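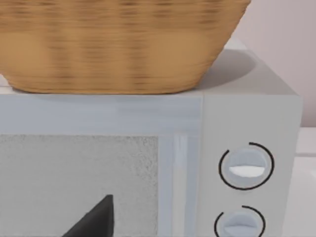 *Wrist view in the simulated kitchen: microwave door, two dials, one dark fingertip coming up from below.*

I'm going to make an unpopular case: stop touching the policy until you've looked after the wrist camera. Yes, even in simulation. Especially in simulation!

We run a virtual kitchen cell called Virkard, and for most of last October I treated it like a thing that needed no upkeep. Why would it? It has no grease and no cable wearing through at the elbow. So when the arm kept stopping short of the handle groove, I did what everybody does and asked for more training. We went through 3000 extra episodes (my idea, sorry) and got back an arm that stopped short with a lot more confidence.

The trouble was the camera mount. Somebody had rebuilt the gripper model and the camera had come along with a tilt of 2 degrees. That's it! On a real arm you'd see the bracket sitting crooked and reach for a hex key. In a config file it's one number on line 1573, and you scroll right past it with your coffee.

So now I do a mount check before anything else, and I'll happily argue with anyone who calls it busywork. I want the fingertip in the picture, coming up from the bottom edge, with enough of the slanted side showing that I can tell where the tip is. I save a view against something with plenty of straight lines (appliances are great for this) and then one against something dull.
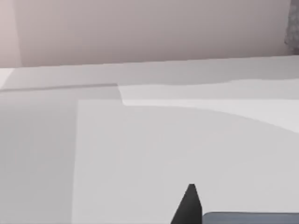 *The dull one. Finger and gripper bar over a pale gray surface, nothing in the grip.*

I love the dull view. With all that flat gray back there, the finger's outline is easy to compare with the saved copy from the last check, and the blue-gray bar gives me a level edge to judge by. A busy background is fine for catching a camera that's aimed wrong, but it's lousy for noticing that the finger itself has crept over a little.

The folks at Woketum do all this with a script and think my eyeballing is quaint. Fair enough, and I do run their script too. But a script checks what you thought to write down, and our tilt was inside the tolerance I'd set myself. I'd still rather spend two minutes looking before I start a long run.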